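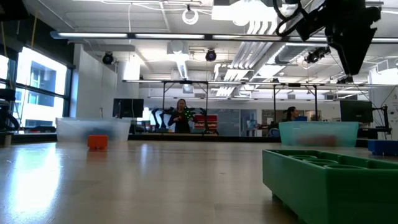 How long does it take to teach a robot arm to put a toy brick in the right bin?

An afternoon is enough to collect a first set of demonstrations, if the person doing the teaching has had some practice on the controls. Training on what you collected takes the night after that, and then most people find they want another afternoon.

Welcome to the Lolum gallery! Lolum is our small teaching project at Tetinov, in the Stockdale building, and it grew out of a very ordinary wish: we wanted people who had never written a line of code to be able to show a robot a job the way you would show a new neighbor how your stove works. You take hold of the controls, you do the job slowly, and the robot keeps a record of what its joints and its cameras were up to the whole time. Do that often enough, with the pieces laid out a little differently on each go, and you have something a computer can learn from. I have been promising to put a page together since October, and several people who came through the course have written to ask where it was (thank you for your patience, and for the very kind notes).

The job we start everybody on is sorting by color. Each color has its own bin, the pieces are spread over the table, and the arms have to be guided to them and home again. It sounds like a job for a toddler, and I'll admit I thought I would be good at it right away. I wasn't! My first try at the controls ended with a brick on the floor and my shoulders up around my ears, and it took me most of a morning before I stopped steering and started just reaching.

Baltasar Pastor, who runs the teaching sessions, has a way of settling people down that I have borrowed for my own use. He asks them to do the job once with their own bare hands, at the table, while saying out loud what they're doing. You find out very quickly how much you skip over. You say "I pick it up," and he says, "From which side?" and there you are, thinking about the side of a brick for the first time in your life. Then you go back to the controls and everything slows down in a good way.

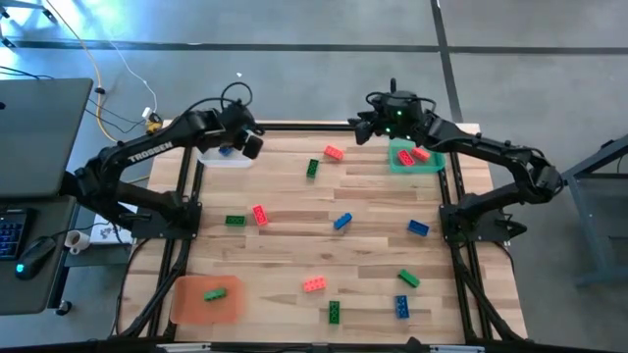
After that first settling-in, what people mostly want to know is how many demonstrations they have to give, and I never have a tidy reply. In our last round we asked each person for 70, and Baltasar kept 46 of the set I recorded myself, which stung a little until he showed me the others. In some I had paused halfway to answer somebody across the room. In a few I had nudged a piece along the wood before gripping it, and a robot that learns from that will nudge things too, very faithfully, for as long as you let it. A pause is a lesson as well. So are a change of mind and a wobble over the bin, and the software we use for recording, which is called Terus, saves all of it without complaint. These days I hang a note on the back of my chair asking people to wait until I've let go of the controls, and my recordings are much the better for it.

We also mix up the layout between recordings, and this is the part I enjoy most. You scoop everything up and set it out again, some pieces close to the bases of the arms, some out in the open, some standing and some lying over. People tend to make neat rows if you leave them to it — I certainly do — and neat rows are easy on the eye but they teach the arms to expect neat rows. Now we take turns laying out for one another, and it has become a bit of a sport.

If you are working with two arms, as we do, decide early which one goes where. Two people at two sets of controls will reach for the same piece sooner or later, with a good deal of laughing and apologizing. One person driving both arms has a different trouble, in that the hand you aren't thinking about begins to drift. My left hand is the wanderer. I rest that elbow on a folded towel now, and Baltasar, who was doubtful about the towel, has since asked me where I bought it.
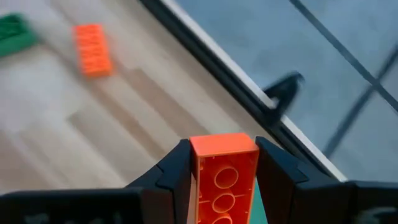
Gripping is where a person's own habits show most plainly, and I could talk about it all day. With your fingers you feel a piece seat itself and you stop squeezing without a thought. At the controls you have to judge it by eye, so we spend a whole session on nothing but closing and opening the fingers, three tries on each piece before moving on to the next. The wrist view is the one I'd have a beginner watch for this. Look how much it tells you with a brick held upright and the hollow underside turned so you can see the round tubes inside: there's a black finger along each side, with the tips up by the corners. From a view across the room you would have to guess at all that. When the grip looks crooked to you up close, open up, back off a little, and begin the recording over.

If you'd like to come and try it, the next course has places left, and no experience is needed. We have room for the recordings, too, as the plan is to reach 2000 of them across everybody who takes part, good ones only, and yours would be very welcome. Wear sleeves that you can push up. There is coffee on the floor below, and the elevator in the Stockdale building is slow, so give yourself a few extra minutes to get up to us.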